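Recording two-handed demonstrations with the club grippers

Flikura Robotics Club — member guides
Written by Erlinda Bautista, checked by Mirjam Reisinger
Last revised 3 August 2026

This guide covers recording paired demonstrations for the Bralden task set. It assumes you have completed the single-gripper guide and have a login for Gavalas, the club's file server. Calibration of the finger linkages is a separate procedure and is not repeated.

What you need

Two hand-held grippers, both charged
Two formatted memory cards, labelled L and R
The printed calibration board
The task sheet for your session
A table with clear space on at least two sides

Set up the table

Choose an ordinary domestic surface. The Bralden set already has plenty of recordings made on plain lab benches, and the model trained on them in March performed poorly on anything with a pattern. A tablecloth is acceptable provided it lies flat. Smooth out any folds near the target object, as the fingertips will catch on them.

Place the target object within comfortable reach of both hands. For the shallow-object tasks, use a round lid or dish with a raised rim. Start with the fingers open and wide enough to clear the rim, and keep the second gripper raised until the first is in position. 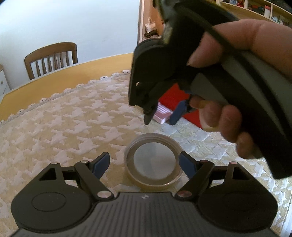

Reading time: 5 minutes

Synchronise the pair

1. Insert the cards and switch on the left gripper, then the right.
2. Wait for both status lights to turn steady green.
3. Hold the calibration board in view of both cameras for 4 seconds.
4. Close and open both sets of fingers together, twice. The alignment script uses this movement to match the two recordings.

If one light keeps flashing, switch both units off and begin again at step 1. Restarting a single unit leaves the clocks offset.

Record the task

Read the task sheet aloud before the first take. Approach the object at an even speed, close on the rim, lift, move and release. Pause briefly at each change of direction. Do not correct a bad grasp partway through — release, withdraw and mark the take as failed on the sheet. Failed takes are kept and labelled separately.

Record in blocks of 50, with a rest between blocks. Wrist fatigue shows up in the data as tremor well before the operator notices it. Change the position of the object after every take and the tablecloth or surface after every block.

Upload and check

Copy both cards to your session folder on Gavalas and run the Flomness checker. It reports dropped frames, unmatched pairs and takes with no finger movement. Unmatched pairs can usually be recovered by entering the offset manually; dropped frames cannot, and those takes should be recorded again.

The set currently holds 1,349 accepted pairs. Enter your session total in the logbook, initial it, and return both grippers to the charging rack with the fingers open.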